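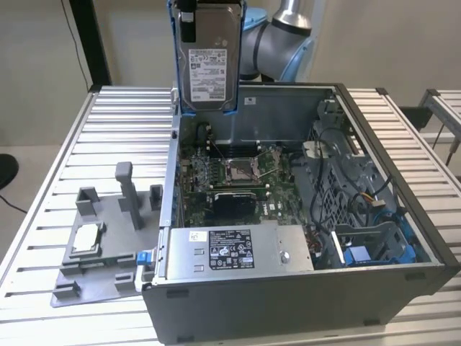 About Vodham

Vodham is a small lab that tests grippers, arms, wrist cameras and controllers for people who are thinking of buying them. We don't sell any of it. Manufacturers' brochures show a gripper holding an egg. Our customers, on the whole, do not handle eggs. They pull drives, processors and memory out of old desktop computers, and they'd like to know what a given gripper makes of a plastic caddy with a bit of flex in it before they sign for a dozen.

Who we are

Ragnheiður Hjaltadóttir started Vodham after a decade of buying automation gear for other people and storing most of it in cupboards. She runs the place and writes the reports, which have a reputation for being short. Deming Su looks after the arms and has opinions about cable routing that he will share at lunch. Kenta Mizuno handles cameras and calibration. Tomomi Higuchi designs our fixtures and prints them in grey, the colour the filament was on special in.

What we test

Our standard job is the desktop teardown. A tower goes on its side on the rail table with the panel off, and the gripper under test has to move a 3.5-inch drive between the case and a printed fixture. The processor has a pocket of its own in the same fixture. Drives are forgiving. Processors are not, and a good many promising fingers have met their match in a small square of metal with nothing much to hold on to.
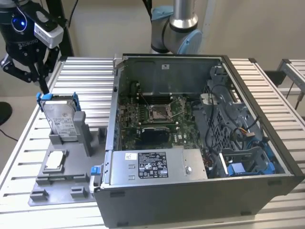 Each gripper does 500 drive moves before we'll put a number on it. We log grip force, missed picks, dropped parts and the times somebody had to walk over and sort it out. That last column is the one customers turn to first. Controllers get the same routine with the gripper held constant, and wrist cameras are tried under our ordinary ceiling lights, on the theory that your workshop has those too.

To date we've published 41 comparison reports. The Plunach controller report from last October is still the most requested, mainly by Plunach.

Working with us

You can send hardware on loan or hire the bench by the day. Loan gear comes back to you with the log files and whatever scratches it earned. We don't show manufacturers a draft, and we don't do rankings with little gold medals on them. If two grippers perform the same, the report says so and suggests you get the cheaper one.

Bench bookings go through Åsmund Lindqvist, who also knows where the loading dock is. Please ring him before sending a courier.

Page last updated August 2020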